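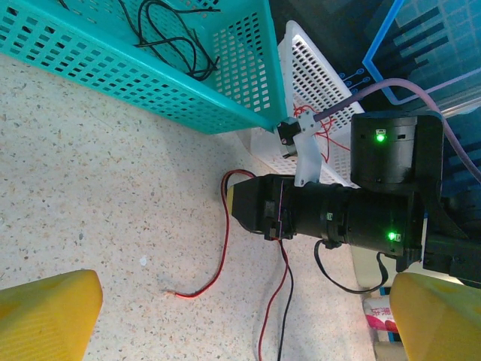
Progress Report No. 2

Prilow Parts Reuse, wire and cable sorting
Prepared for the Sandberg Fund by Zdzisław Rutkowska

Work covered: sorting of mixed wire and cable into perforated plastic baskets, teal and white, on the speckled table.

We took in 940 pieces of donated cable from Greltutitz by the end of November. Of these, 539 have been sorted, tagged and entered on the stock sheet. The rest is still in crates. Progress was slower than planned in the first weeks — most of the donated wire came tangled, and pulling it apart takes longer than the sorting.

At present black wire goes in the teal basket, and the thin red and black wires go in the white one. The baskets sit next to each other so that a wire can be moved across without leaving the table.
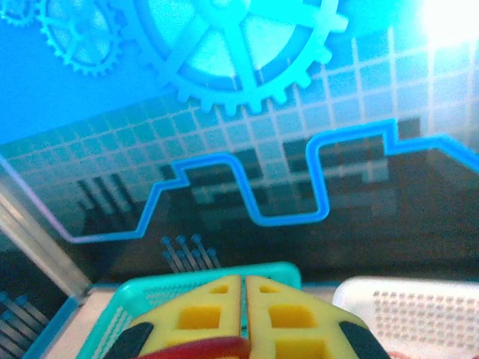

Will the sorting be finished within the grant period?
We expect it to be, with about two weeks left over for checking the stock sheet.

Wires that still have a connector on them take the most time. A yellow connector with its red and black wires gets laid out on the table first, then matched against the Dandon parts list.
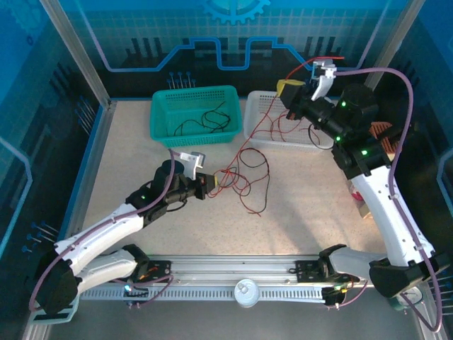
Spending and next steps

Tags and extra baskets were bought from the supplies line, which has money left in it. Next we will open the remaining crates and send the first tagged batch to Dandon.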